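叠衣服这个任务的数据采集,记几条,给后面接手的人看。项目代号Khamphan,任务是在床面上把一件上衣叠成长方形,放到一旁。

1/ 示教方式选的是手持夹爪,没有用遥操作。两种都试过。遥操作有延迟,操作员看不到布料背面,抓单层经常抓成双层。手持的时候人直接握着夹爪走一遍,力感在自己手上,抓偏了马上知道。

2/ 代价也清楚:手持轨迹里没有关节角,只有末端位姿和开合宽度。人手腕能转到的角度,机械臂不一定到得了。August那批数据回放时有一部分逆解失败,原因基本都是肘部超限。现在的规矩是采的时候手腕外翻不要太大,宁可多挪一步身体。

3/ 场地用真实的床铺,不用实验台。床单有皱,被子堆在后面,旁边有杂物,策略部署时面对的就是这种背景。

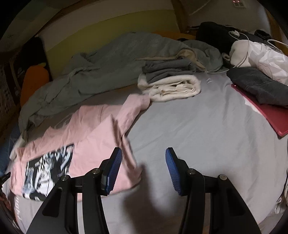
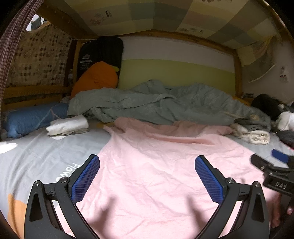
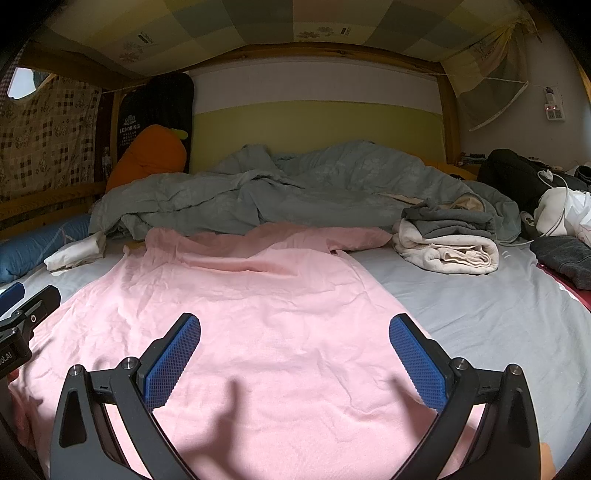

粉色这件,夹爪张开。

4/ 动作拆成四段:接近、捏边、提起、翻折。段与段之间停一下再走,切分脚本靠末端速度过零找边界,一口气做完的轨迹切不开。Oranuch Rojanasak写的切分脚本放在Skarnulum仓库里,参数不要自己改,要改先说。

5/ 捏边是失败率最高的一段。指垫要贴着布面滑进去,再合。从正上方往下压,会连床单一起夹起来。床单被带起来的那条,直接作废,不要试图在同一条里补救。补救动作混进训练集以后,模型会学着先抓一次床单,这个我们吃过亏。

6/ 张开宽度每条开始前归到最大,等读数稳定再动。有两个操作员习惯半开着起手,结果初始状态分布分成两堆,训练时看不出来,部署时第一步就抖。

7/ 定位靠夹爪上的相机做视觉里程计。镜头离布面太近,画面里全是同一种颜色,特征点掉得很快,轨迹会漂。接近段尽量让被子或者床架留在视野里。提起时衣服挡住镜头,不要超过一秒。

8/ 目前的量:录了1499条,人工复核剔掉344条。剔除理由按数量排:定位漂移、夹到床单、段间没停、衣服掉到床外。最后一种其实可以留作失败样本,Decha Tanasarn在单独归档,目录名带fail,训练脚本默认不读。

9/ 有人问为什么不直接多采,后面靠清洗。清洗比采集慢。复核一条要看完整段视频,再对一遍轨迹曲线,Albane Barbier一个人做,已经排队了。采的人多花两秒停顿,她那边省很多。

10/ 遥操作没有完全放弃。策略跑出来以后,卡住的地方用遥操作接管,接管段单独打标签,回灌做微调。这部分数据带关节角,和手持数据分开存,混训时的配比还在调,等有对比结果再发。

11/ 衣服每做完一条要重新弄乱。乱法别固定,拎起来随手丢,袖子压在下面也算正常初始状态。不要摆好了再录。

12/ 采集流程文档更新到01/11/2023版,旧版里关于归零的那一节作废。夹爪标定的问题找Daranee Chaimongkol,别在这里问我。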